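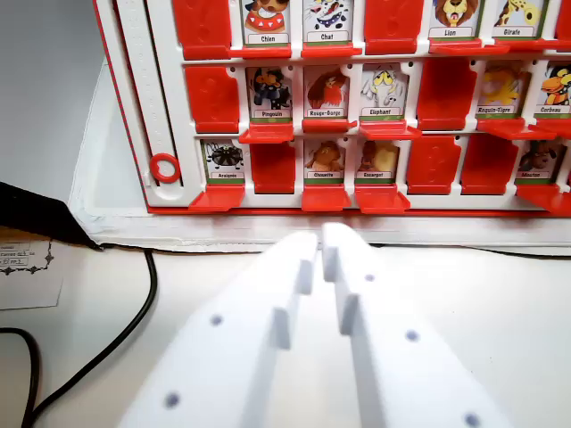
**Minutes – teleoperation working meeting, Lurnmont lab, March**

Start 09:30, end 11:10.
Present: Eilif Haugen (chair), Ivar Solheim (minutes), two operators from the Pavstead team. Holmgren joined by phone for items 3 and 4.

The minutes from last time were approved with one correction. The number of recorded episodes for the drawer task was written as 1440. The correct number is 1404.

## 1. Status of the board game task

Ivar reported. The task is to fold down one named window on the animal board, by remote control, without disturbing the windows next to it. The operator gets the name of the animal in French, exactly as it is printed on the card, for example "Escargot" or "Mouton". The target for the first round is 300 good episodes. The operators said that the work is slow but not difficult after the first hour of practice.

Most failures are of one type. The finger goes in too low and touches the red tab under the card. The operator then has to back out and come again from higher up. Eilif asked if such episodes are kept. Ivar answered that they are kept if the operator corrects the mistake in the same episode, and marked with "R" in the log. It was agreed to continue in this way, but the share of "R" episodes should be reported each week.

## 2. Starting positions

There was a longer discussion about how the board should look when an episode starts. At the beginning all windows were upright. Now the operators start from mixed boards, with some windows already folded down, such as the board with "Lion" and "Girafe" side by side in one row and "Chouette" and "Escargot" in another.

One operator pointed out that a window between two folded ones is much easier to reach. "Pingouin", "Rouge-Gorge" and "Elephant" standing together in one row is a harder case, especially when the middle one is the target. Eilif wished to have more of the hard cases. Ivar was worried that the operators will become tired and that the quality will go down.

Decision: half of the starting positions shall have the target between two upright neighbors. Ivar makes the list. The operators do not choose the positions themselves.

It was also asked if we shall record the opposite movement, to raise a window that is down. Everybody thought this is useful, but it needs a different approach from the fingers. Postponed until the first round is finished.

## 3. Showing by hand or by remote control

Holmgren had read the comparison that was sent out before the meeting. In the test, 14 episodes were made by guiding the arm directly by hand and 14 by remote control from the Ukus station. By hand the movements are smoother and the operator feels the resistance of the hinge. On the other side, the hands of the operator come often into the wrist camera view, and then the recording can not be used for our purpose.

By remote control the operator sees only what the camera shows. Holmgren thought this is an advantage, as the operator can not use information that the robot does not have. Eilif agreed in principle but reminded that the wrist view covers only a part of the board when the fingers are close. The operator sometimes loses the overview and must move back before choosing the window.

Decision: remote control is used for all episodes in the first round. Guiding by hand is allowed for training new operators – these recordings are not to be mixed with the others.

## 4. Fingers and workplace

Holmgren asked if the present fingers are narrow enough. The operators would like to try a thinner tip on one side. Eilif will ask for a price for a small set. The present fingers stay on until the first round is complete, so that all episodes are made with the same ones.

The cables on the table were mentioned again. They should be fastened with tape and kept away from the base of the board. Papers should be put in the folder before recording starts.

The storage disk has 600 GB free. This is enough for the first round. Ivar checks it again when half of the episodes are made.

## 5. Other matters

The written instruction for operators exists now in English only. One of the Pavstead operators offered to read it through and mark the sentences which are unclear. Ivar was thankful for this, as he wrote it in a hurry.

## Actions

- Ivar: list of starting positions, sent to the operators before the next session
- Ivar: weekly number of "R" episodes
- Eilif: price for thinner fingers
- Operators: tape for the cables; comments to the written instruction
- Holmgren: short note about the hand guiding test, one page

Next meeting at 09:30, same room.

Ivar Solheim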